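Fruit Share FAQ
Updated Wed 21 June

Tostarari Fruit Share. Quick answers, more when I get a minute. Tiago

How do I sign up?
Form at the front desk or reply to the newsletter. One share per household. Two if you're feeding teenagers, just ask.

When is pickup?
Saturdays, 9 to noon, side door on Dukley Street. Not the front, the front is locked. Ring if the side door is shut.

What if I miss it?
Leopoldo holds bags till 1. After that they go to the food pantry. No refunds on missed bags, sorry.

Can I pick what I get?
No. It's whatever the growers send. There is a swap table by the door, leave one thing take one thing.

Is it organic?
Some of it. Ong Orchard is, the others mostly don't spray but arent certified. Ask Catríona, she does the ordering.

How many members are there?
187 right now. Cap is 651, set by the cold room, so no waiting list yet.

Do I need to bring a bag?
Yes please. Bag, box, basket, anything that holds its shape. Soft fruit on top. Paper sacks split if it's raining.

How do I keep citrus at home?
Counter for a week, fridge drawer for longer. Something open is best so air gets through. Wicker is good. Don't wash til you eat it.
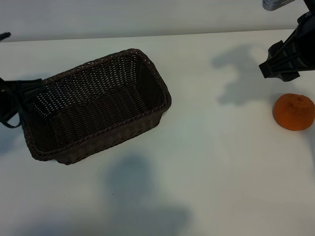 Can I pause my share?
Yes, up to four weeks a year. Tell us by Wednesday night or the order has allready gone in.

Do you run in winter?
Through mid December, then a break. Smaller bags toward the end, mostly apples and pears.

My fruit was bad. Now what?
Email a photo the same day, we credit the next bag. One bruised plum doesn't count.

Who do I call?
Desk is open during pickup only. Otherwise email, Tatu checks it most evenings.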